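Postport, week five

The club meets on Sunday afternoons at Sterby, in the big room with the curved wall, and by week five we have learnt which chairs wobble and how long it takes to get a laptop, a tracker and five opinions to agree with one another. The last of these is still in development.

For anyone who missed the earlier posts: Postport is our entry for the Geltanside student challenge. The idea is to teach a robot to tidy up after people by showing it a great many examples of a person doing the tidying. I joined because I wanted to build robots. So far I have mostly handled crockery and bottles in a glove, for hours, with the care of a man defusing something.

The rules ask for 600 good demonstrations. We have recorded 823. Anyone who thinks that means we are finished has not met the word "good". A demonstration is thrown out if the markers on the hand turn away from the camera, if the fingers start before the recording does, or if the person in the glove scratches his nose halfway through, which I maintain is a perfectly natural part of tidying.

This week's objects were a bottle and a tea towel. I had assumed the towel would be the easy one. A towel has no right way up and never lies the same way twice, so every take begins with a small debate about whether it is flat enough. The bottle at least has a top and a bottom, though we have been picking it up both ways to keep the data varied.
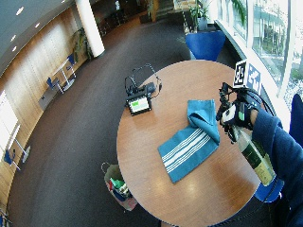
Slow down at the moment of the grip, was the advice Holmgren left under my last post, and count to three before lifting, because the model can't learn from a hand that is already gone. I tried it. It feels ridiculous, like shaking hands with someone who won't let go, but the first batch done that way lost far fewer takes than the one before.

It also takes twice as long. My arm gave up at half past four, and we spent the rest of the session arguing about file names. We now have a naming system with an underscore in it that half the club regards as a betrayal.

Next week we train on whatever survives the sorting. I've been put down for mugs after that, and I have asked for a go with the left hand. The request is being considered.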